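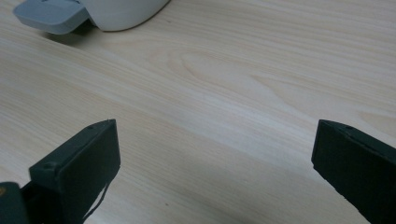
Why Does a Wooden Table Have Lines?

Look closely at a wooden table. You will probably see lines running across it. Some are thin and straight. Others bend, or go around in long ovals. These lines are called the grain, and they were made by a living tree.

How a tree makes rings

A tree gets taller, and it also gets fatter. Just under the bark is a thin layer that makes new wood. In places with warm summers and cold winters, a tree grows fast in spring. That wood is usually lighter in color. Later in the year the tree slows down, and the wood it makes is darker and packed more tightly. In winter it mostly stops.

One light band and one dark band make one ring. If you cut straight across a trunk, you can see the rings as circles. The stump outside the Grisside library has 121 of them, so that tree lived for 121 years.

From circles to stripes

A table top is usually made from long boards. To make a board, the saw cuts along the trunk, from one end toward the other. Now you see the sides of the rings, and they look like stripes.

Think of an onion. Slice it across the middle and you get circles. A tree trunk is more like a very long onion with its layers wrapped around each other. Slice it the long way and the layers become lines.

Where do the ovals come from?

Trees are not perfectly straight. A trunk is wider at the bottom than at the top, and it may have bumps and bends. When the saw cuts through the layers at a low slant, they show up as pointed arches or long loops, one inside the other. Woodworkers call this cathedral grain, after the tall pointed windows in old churches.

A knot is something else. It is the place where a branch grew out of the trunk. The grain bends to go around it, like water going around a rock.

Try it yourself

You need 2 colors of modeling clay, a rolling pin and some strong thread.

1. Roll out 4 flat sheets, two of each color.
2. Stack them, changing color each time.
3. Roll the stack up into a log.
4. Ask an adult to help you pull the thread through the log. Cut one end straight across, then cut the rest the long way.

Look at both cuts. Then make another log, bend it a little, and cut it at a slant.

Words to know

Grain: the pattern of lines in wood.
Bark: the outside cover of a tree.
Knot: the mark left by a branch.

Written by Oranuch Sangkhawat for Gustside Young Readers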